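26/09/2022 – Votero, district model, notes

Re-ran the Lultbridge poll overnight. 4000 completes this time, so finally enough in the outer precincts to say something. Old batch from May had almost nothing under the ring road and I was basically guessing.

Weighting first. Raked on age, sex, education, past vote. Education still the problem – too many degrees in the online half, so the no-college men over 65 end up carrying silly weights. Trimmed at 9, wasn't happy, left it. Gaurav wants it tighter. He may be right but then the toplines drift toward the challenger and I can't tell if that's the trim or a real thing. Try both, keep both sets of outputs.

Question order – half the sample got the rent cap question before the vote question, half after. The rent-first half is warmer on the incumbent. Not a big gap but it's there in every age band except the youngest. Should of randomized this back in May.

Notes on the rent cap item itself:

- "Cap" vs "limit" makes little difference. Dropping the wording test.
- "Large landlords" polls much better than "landlords". Obvious, but write it in the memo anyway because somebody will ask.
- Undecideds skip the follow-up. Either too long or they're bored by then. Cut it to one sentence.

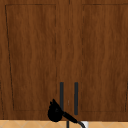

## Turnout screen

Two versions running side by side:

1. Self-report plus vote history
2. Vote history only

Version 1 lets in far too many people who sat out the last two city elections and now swear they're certain to vote. Version 2 throws out anyone who moved here recently, and that's a lot of the new blocks by the river. Neither good. Gaurav Dwivedi suggested a blend, weight on history and let self-report nudge it. Will code tomorow.

Bootstrap with 1000 draws, seed 256. Wrote the seed down this time. Intervals wide in the east wards, fine elsewhere.

## Loose ends

- Flolon still sending phone interviews with the precinct field blank. Emailed again, no answer yet.
- Lill crosstabs don't match ours on the transit bond. They've got leaners folded in, we don't. Check before anybody quotes either number.
- Open-ended answers on the mayor only half coded. "Crook" and "in it for himself" should go in one bucket, I had them seperate.
- Rename the output folders, final_final2 is not a name.

Gaurav has the trimmed weights, I have the untrimmed. Compare wards first, then toplines. No numbers out to the campaign until the screen is settled.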